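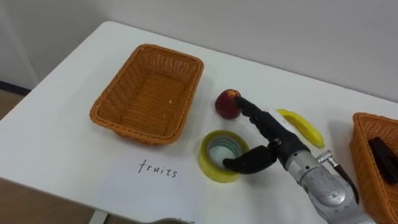

Ecaterina Gavrilă wrote to us after the first printing of this guide that she had bought two baskets, put them on the table, and found by the weekend that the fruit was in with the tape and the tape was in with the fruit, and could we please say something about labels before we said anything about baskets. She was right, and so labels have moved up to the front of this section, where they will stay.

Section 4. Setting Up Your Sorting Table

A sorting table is simply the place where things land when they come into the house and wait a little while before they go where they belong. You may already have one without calling it that. What we would like to help you with in this section is giving each kind of thing its own woven basket, with a word written in front of it, so that anybody in the household can put an apple or a roll of tape down in the right spot without having to ask.

The instructions are written for the Skivlow basket set, but they will do perfectly well for baskets you already own. Please read the whole section through once before you begin. It isn't long, and a cup of tea helps.

4.1 What you will need

Two woven baskets of the same size
A table with a smooth, light-colored top
A thin black marker meant for whiteboards (see the caution in 4.3)
A soft dry cloth and a damp one
The things you mean to sort, gathered in one pile or bag

4.2 Placing the baskets

1. Clear the table completely, even of the things you think belong there. They can come back later if you miss them.

2. Wipe the top with the damp cloth and then with the dry one. Let it stand for 30 minutes before you write on it.

3. Set the first basket toward the far side of the table, so that there is a good strip of bare tabletop in front of it. This strip is where your label goes, and it is also where your hands will be, so be generous with it. We suggest at least 8 inches.

4. Set the second basket well off to one side of the first. Leave an open space between the two, wide enough to put down a few loose items while you make up your mind about them.

5. Turn the baskets a little if you like. They don't have to be squared up with the edge of the table, and many people find that a basket sitting at an angle is easier to reach into from a chair.

Note: Woven strips can snag on a delicate cloth. If you keep a tablecloth on your table, fold it back before you start, or choose another table.

Note: Shake each basket out, upside down, before you use it for food. New baskets often have a bit of dust or a loose fiber in the weave, and so do old ones. Run a dry brush along the inside walls as well as across the floor, as small crumbs like to sit up on the sides.

4.3 Writing the labels

1. Decide what each basket is for and say it in one word. "Fruits" is a fine label. "Fruits and anything else we ought to eat soon" is a label that will start arguments.

2. Write the word directly on the tabletop in front of its basket, in plain lowercase letters, facing the side where people usually stand. There is no need for beautiful handwriting - only for letters that somebody can read while holding a bag of groceries.

3. Wait a minute or so for the ink to dry before sliding anything across it.

4. Do the same for the second basket. "Tools" or "desk" or "odds and ends" are all good choices, depending on what your household tends to leave lying around.

Caution: Always try the marker first on a spot that doesn't show, such as the underside of the tabletop. Wipe it off after an hour. If any shadow of the mark is left, write your labels on a slip of paper instead and lay it flat in front of the basket.

Caution: Don't write on the basket itself. Ink soaks into woven strips and can't be cleaned out again.

4.4 The first sort

1. Put the items you have gathered into the open space between the baskets, a few at a time. An apple, a banana and a roll of tape make a very good beginning, and if there are small children helping, we would stop at that many for the first round.

2. Pick up one item, read the labels, and put the item into the basket where it belongs. The apple goes to the fruits, and so does the banana. The tape goes to the other basket.

3. Lay bananas in last, on top of the firmer fruit, and lower them in gently. They bruise more easily than you would think, and a bruise that you can't see in the morning will be quite plain by evening.

4. Lay rolls of tape flat. A roll that is stood on its edge will travel, and yellow tape in particular seems to be the one everybody is looking for at 9 at night.

5. If something fits neither label, leave it in the open space until you are finished. Then look at what is left over. A single stray can be carried to its proper home right away, but if you find the same kind of thing left behind day after day, it has earned a basket of its own.

Note: Keep fruit and household items apart even when one basket is nearly empty and the other is heaped. It is very tempting to even them out, and we have all done it, but sticky tape picks up peel and fuzz in no time.

Caution: Don't put scissors, blades or anything else with an open point in a woven basket. The point can slip between the strips.

4.5 Looking after the set

Once a week, lift both baskets off the table and wipe underneath them. If the label has rubbed off in the process, and sooner or later it will, just write it again. We think it does a label good to be freshly written now and then.

Wipe the baskets with a barely damp cloth and let them air out of direct sun. Please don't soak them. If a rim starts to lose its shape, dampen it lightly, press it back with your fingers, and leave it overnight with a rolled towel inside.

A piece of fruit that has gone soft should come out the same day, along with anything it was touching. Should it leave a stain, a little baking soda on a damp cloth will usually lift most of it.

Replacement baskets can be ordered singly from the Skivlow counter at our Corkdale shop. Bring the old one along if you can, so that we can match the size for you. Section 5 covers using the baskets on open shelves.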